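Section 4 of the Trillano setup notes. Assumes you did section 3 and the sim launches without errors. If it doesn't, go back, don't try to patch it from here.

## 4. Scene load, planner check, first dry run

### 4.1 Before you start

- Trillano core and the Preltel planner plugin on the same release. Mixed releases load fine and then give garbage plans.
- Port 3523 free on the sim machine. The bridge won't pick another one, it just hangs.
- Config folder writable. Logs go there too.
- No other session attached. Check with `trillano ps`.

**Caution:** everything in this section is sim only. Keep `target: sim` in the config until section 7. The bridge does not ask twice.

### 4.2 Load the kitchen scene

1. Open a terminal, source the workspace.

 ```
 source ~/trillano/setup.sh
 ```

2. Start the bridge first, then the sim. Other order works sometimes. Don't rely on it.

 ```
 trillano bridge --port 3523
 trillano sim --scene kitchen_table --seed 788
 ```

3. Wait for `scene ready`. First load is slow, meshes get cached. Second time is much quicker.

4. Set the view to `side_left`. Arm should come up on its pedestal with the gripper empty, hanging over the room side of the table. Fridge on the left, spray bottle, bowl and knife on the tabletop, plant pot in the near corner.

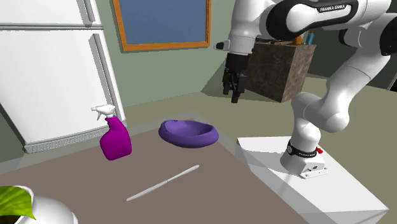
5. Objects missing or in differnt places? Seed is wrong. Stop the sim, check step 2, reload. Don't drag objects around by hand, the planner keeps its own copy of the poses and won't see the change.

6. Save the loaded state so you can get back to it:

 ```
 trillano snapshot save clean_start
 ```

**Note:** the see-through strip along the table edge is only how the tabletop gets drawn. Collision shape is separate, see 4.3.

### 4.3 Check the collision world

Most bad plans come from here. Do it even if you're in a rush.

1. Turn on the overlay: `View > Collision shapes`.
2. Fridge and counter should show as plain boxes. Table as a slab. Spray bottle and bowl as convex hulls, knife as a thin box.
3. Click each table object. Name in the side panel has to match the name in `objects.yaml`, exact case. `Bowl` and `bowl` are two objects as far as the planner cares.
4. Bowl hull is closed over the top by default. OK for reaching past it, useless for placing anything inside. If you need the inside, set:

 ```
 bowl:
 collision: decomposed
 ```

 then reload the scene. Hot reload skips this field.
5. Pedestal must be in the ignore list for the arm base link, and only the base link. Ignore it for the whole arm and you'll get elbows going straight through it.

**Caution:** don't delete the counter from the collision world to make plans come out faster. Somebody always does. The upper links go right over there.

### 4.4 Planner settings

Open `planner.yaml`. Leave everything alone except these:

| Setting | Value | Notes |
|---|---|---|
| `timeout_ms` | 3000 | lower is ok once the cache is warm |
| `max_retries` | 9 | past this the goal is bad, fix the goal |
| `smoother` | `bostrom` | the Boström one, no umlaut in the file |
| `grasp_source` | `preltel` | not `manual` |

Save. Restart the bridge (settings are read once at start). Sim can stay up.

### 4.5 First dry run

1. Restore the snapshot.

 ```
 trillano snapshot load clean_start
 ```

2. Ask for a plan, no execution:

 ```
 trillano plan --pick knife --dry
 ```

3. Ghost path shows up in the viewer. Scrub it start to end with the slider. Look at the elbow as well as the gripper.
4. Happy with it? Run again without `--dry`. Keep a finger on Esc, that pauses the sim clock.
5. After the move, `trillano state` should list the knife under `attached`. Listed under `world` means the grasp didn't register. See below.

**Note:** knife is flat on the table so grasp candidates are few. If you just want to see the pipeline work, use the spray bottle first.

### 4.6 When it goes wrong

- **`NO_IK` right away.** Goal out of reach or frame mixed up. Goals are in the table frame, base frame is only for joint targets.
- **`START_IN_COLLISION`.** Ignore list, step 5 in 4.3. Almost always.
- **Plan takes the full timeout every time.** Cache folder not writable, or smoother name mispelled. It falls back silently.
- **Fingers close, object not attached.** Contact threshold. Raise `grip_force` one step at a time, reload the snapshot between tries.
- **Viewer frozen, bridge still printing.** Just the viewer. Close it, `trillano view`, carry on.

Still stuck, zip the log folder and open a ticket with Prostitz support. Put the seed and both release numbers in the first line.

Next: section 5, camera topics.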